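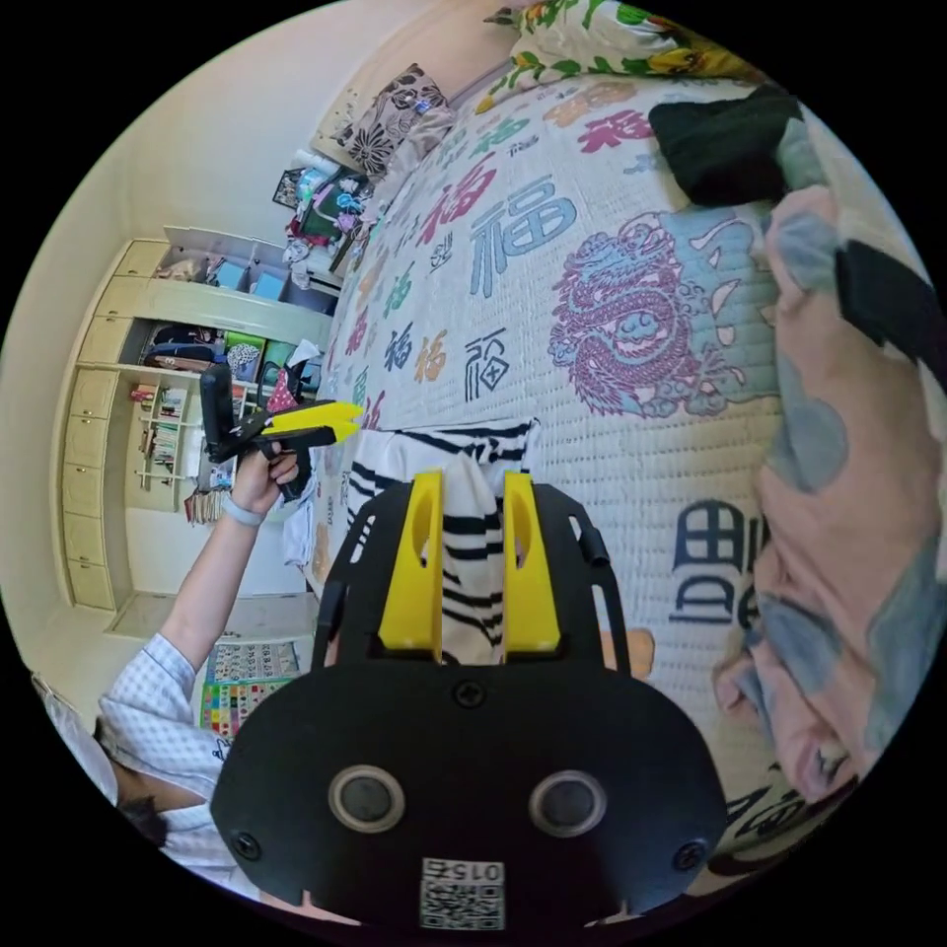 Black stripes on white, bunched up over the bed.

06/11/2019
By the Cludel features desk

Martim Correia is talking before I have my coat off. He wants me to look at a towel. It's an old one, thin in the middle, with a blue stripe near each end, and he has been trying to work out why he likes it so much. "Look at the gap," he says. "See how the second stripe is closer to the edge than you'd put it? Somebody decided that. Somebody stood at a loom and thought, no, a bit further over."

Correia has been weaving cloth for the house (towels, sheets, tablecloths, the odd blanket) in a rented workshop in Fultholm for three years now. Before that he fixed elevators. He had never touched a loom until he was past 40, and he still talks about it like a man who has just been let into a party.

"I bought a bag of yarn because it was on sale and I liked the color. I had no idea what you were meant to do with it. I thought I might knit something! I can't knit. I still can't knit."

The loom came later, in January, when a weaver on the other side of town was moving somewhere smaller and wanted it gone. It is a Tandent, a big floor loom that came apart into so many pieces that he carried them up the stairs over a whole weekend. He laid them all out on the floor and then went to bed and didn't sleep.

"I kept thinking, I've ruined it. It was a loom on Friday and now it's lumber."

It went back together. The first thing he made on it was a dish towel that was wider at one end than the other, and he still uses it. He pulled it out of a drawer for me and it really is quite a bit wider at one end. New weavers pull too hard on the edges, he says, and then they notice, and then they overcorrect, and you can see the moment they noticed.

What he loves most, and what we spent most of the afternoon on, is stripes. I had honestly never given a stripe five minutes of thought, and I came home and went through every cupboard in my apartment.

"People think stripes are what you do before you learn the hard stuff. But a stripe is all proportion. You've got nothing to hide behind. With flowers, if one flower's a bit off, who cares, there's another flower right next to it. With two stripes, that's it, that's your whole cloth."

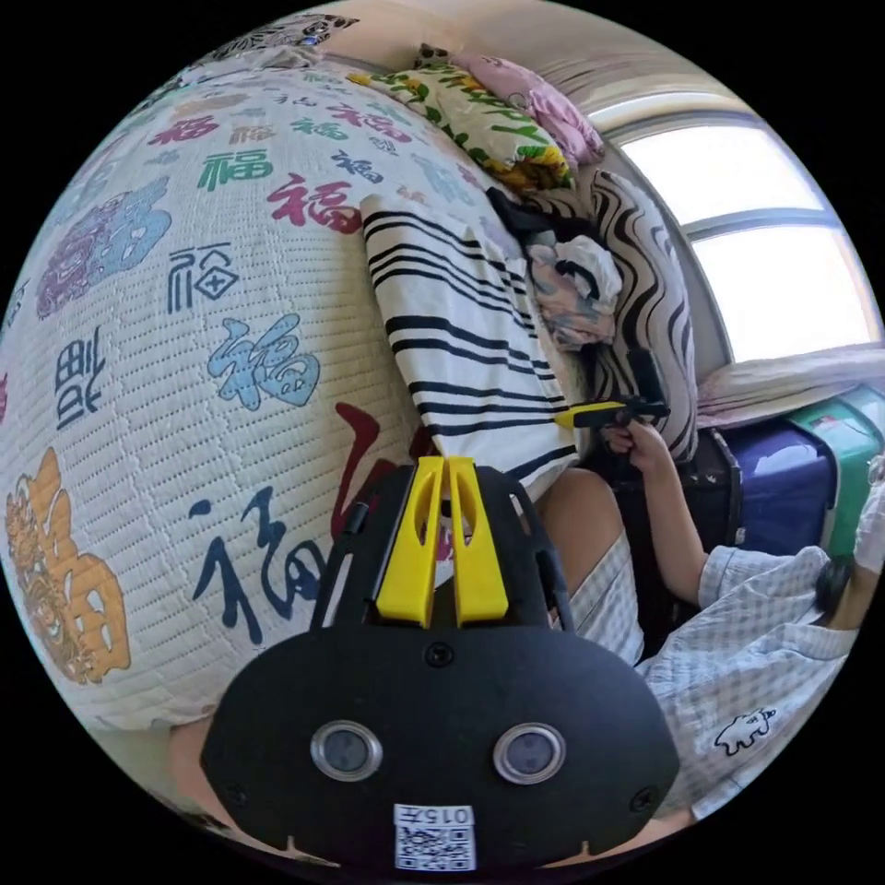 He plans them on paper first, winding yarn around a strip of cardboard until the widths look right. Then he leaves the cardboard somewhere he'll walk past it, usually next to the kettle. If he still likes it on the third day he'll start measuring out the warp, the long threads that run the length of the cloth. A wide blanket he finished this fall has 1472 of them, and every one had to be pulled through its own little eye by hand.

I asked if that was boring. He looked a little hurt.

"It's the best part! You put the radio on and you just go. If you make a mistake at thread nine you won't find out until you start weaving, so you have to be there for it. I can't be worrying about the rent and threading at the same time. I've tried. You get a mistake right where you were thinking about the rent."

He learned most of it from the woman who ran the sample room at Pretorius, the mill that used to take up two blocks down by the river. She was retired by the time he met her, and she let him come over on Sunday mornings and ask questions while she did the crossword. She had kept her sample books, rows and rows of little squares glued to gray card, and he would sit with them until she told him to go home.

"She'd never tell me something was good. She'd say, 'And what are you going to put next to it?' I used to hate that. I'd bring this cloth I'd been working on for weeks and she'd go, fine, and what's it going to sit on?"

It has turned into his favorite subject. He thinks most people choose sheets, covers, towels and curtains one by one and then feel let down when the room looks busy, and he thinks they give up too soon. His own place is full of patterns. There's a checked tablecloth over a flowered one, and a striped runner over both, and it looks wonderful.

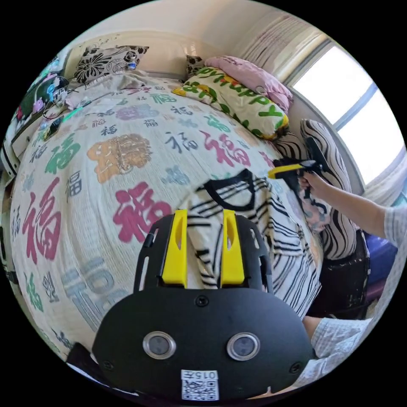

Stripes folded up on a bedspread printed with 福.

"Everybody is scared of mixing," he says. "They'll have one nice thing and then everything else is beige so it doesn't get upset. But patterns like company. You want one that's big and loud and one that's small and regular, and then they leave each other alone. It's when they're nearly the same size that they fight."

His other advice is to stop saving things. He sold a set of napkins to a couple who told him, very proudly, that they had never used them, and he went home and sulked. Linen gets softer every time it goes through the wash. Cotton towels, he says, aren't any good until you've had them a few months and they've forgotten the store. He'd much sooner someone came back with a hole in one and asked him to darn it, and a few people do. He darns in a color that shows.
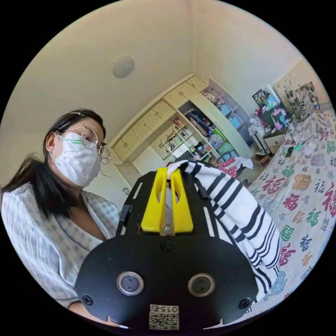
Checks came next for him, once he'd made enough stripes to feel steady. A check is only a stripe that goes both ways, he told me, and then he got up and drew me one on the back of an envelope to prove it. The trick is the crossing, where the two colors meet and make a third one you didn't pay for. He is fondest of the quiet sort, a fine gray on something light, like the loose blouse in the photo, which from across a room reads as one soft color. Put it near a white towel with black stripes and both patterns hold up fine, by his rule of one loud and one small. He has been trying to get a gray like that for months. The first one came out green in daylight. The second was better, and he made himself a shirt out of it, with help, and wore it until his sister asked if he owned another.

These days he weaves four days a week and teaches on Saturdays. There are two small looms by the window for beginners, and the classes fill up fast. He starts them all on stripes. He won't let anyone choose more than three colors, which always starts an argument, and he seems to enjoy the argument a great deal.

"They come in wanting to make a landscape. Mountains, a sunset. And I say great, we'll get there, pick three. And then there's this moment where someone's got maybe an inch done and they lean back and go, 'Oh.' And I always go and look, because I want to see what they did."

On the big loom while I was there he had a tablecloth for his mother, who is having the whole family over and has told him it must be 63 inches wide and no less, as the last one was short. It's cream with a rust stripe at each side. He had wound a second piece of cardboard with the stripe a touch narrower and asked me which one I'd choose. I said the narrow one. He held them both up to the window for a long while, and then he put the kettle on and propped them next to it.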